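Omthorpe Makers' Hall > Groups > Robotics Group > Minutes > May

Robotics Group – notes of the May meeting

Present: Brock Gosselin (chair), Wing-yan Tai, Chukwuemeka Shehu, Surachet Sitthichai, Jhonatan Huaranga (notes)

Started 7 p.m. in the back workshop. April notes accepted with one fix – the spare power supply is on the top shelf, and the notes had it in the drawer.

1. Meker cloth handling kit, trial so far

This took up most of the evening, and I'll try to get it all down because people were really excited! We have the kit on loan until the end of June. It comes with the two-finger gripper, a small wrist camera, the mounting plate and the handling software, and it fits our arm with four bolts and one cable. Surachet had it running the same evening he opened the box.

Wing-yan gave the report. She has logged 433 pick attempts, all on soft goods: tea towels, bath towels, a chunky scarf and a couple of fleece blankets. The gripper came away holding the cloth on most of them. Thick, fluffy material is what it likes best. Thin cotton is harder, and it often picks up two layers when you wanted one. She would like to try slowing the close speed before we blame the fingers.

Chukwuemeka asked how it copes with a heap, where there is no clear edge to go for. Wing-yan said it simply goes for a fold, takes a good pinch and lifts, and you sort out the corners afterward. She thinks this is the best part of the whole kit and was happy to say so more than once. 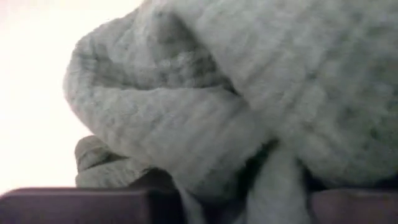
The corner finding is weaker. When it has a towel up and needs the second corner, the software can take a long while to decide, and sometimes gives up and asks for a restart. Brock pointed out that our old setup never found a corner at all, so even a slow one feels like a big step (agreed all around).

Surachet likes the wrist camera very much. You can follow the weave right up to the moment of the grip, and that has already helped him fix a bad approach angle. Two gripes: the picture goes soft at very close range, and the bright bench lamp washes out the background. He will try the lamp on its lower setting.

The manual is good, apart from the calibration chapter. Jhonatan to write a one-page version for the wall.

2. Cost

The kit is $584 if we keep it, and a set of replacement fingers is $70. Brock has also asked Vakulenko for a price on their version, which has three fingers and no camera. No reply yet. Chukwuemeka would rather wait for that before we vote – Wing-yan would buy the Meker tonight. We settled on voting at the June meeting.

3. Plollby open day

We have a table again. Everyone wants to show towel folding, even if it only gets as far as the first fold. Surachet will bring the arm, Wing-yan the towels.

Actions
Wing-yan – slower close speed on thin cotton
Surachet – lamp test, pack arm for Plollby
Jhonatan – calibration sheet
Brock – chase Vakulenko

Closed 8:40 p.m.

Comments

kestrel_bench: Does it manage socks? Asking for a very large basket of them.

Wing-yan Tai: Haven't tried socks yet! I'll bring some to the next session and add them to the log.

Dora P.: We had the same double layer trouble on napkins with a different gripper. Coming in at a shallow angle helped us a lot.

Surachet Sitthichai: Thanks Dora, will try that along with the slower close.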